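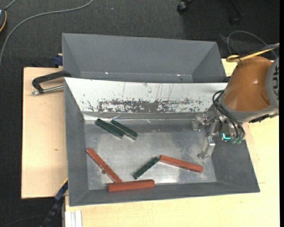
Minutes taken by Ludmila Oravec
Bullstead block group, February meeting

We got going at 7:10, late again, and I was still eating, so forgive me if the first item is thin.

Last month's minutes: fine, except Briggs wants it noted that he voted for the green, not the red. Noted!

Bins. We spent most of the evening on these. I said the front gray one is getting pretty sad inside. The white back wall has a long scrape across it, the edges are peeling, and there are chips all over the lower half. Briggs thinks it has years left in it and that scratches don't hurt anybody. I said fine, but I'd like the white part redone before the Urnmont open day (people do look inside, I've watched them). We went back and forth and settled on sanding and repainting that one wall and leaving the bottom alone, scuffs and all. I'll ask Tiltura for a price on paint. If it's over the 478 dollars left in the supplies budget, we talk again.

Tape (or what looks like it): the shiny strip at the bottom of the white wall is all wrinkled. I'd love to peel it off and Briggs would love me not to. Left for next time.

Blocks. Three green and three red in the front bin is plenty for a sorting round, we all agreed on that. I asked if we could stop the pieces ending up jammed against the walls and Briggs said that's half the fun, so no change. The order for the open day is 500, mixed colors. Tiltura's quote came to 724 dollars with shipping, which made me gulp a bit, but it passed with 2 against.

Carpet: charcoal stays. I brought up the lighter sample again and lost again.

To do: me, paint price and the order. Briggs, sandpaper.

Finished at 8:45. Snacks next time are on Briggs, and I'm putting that in writing.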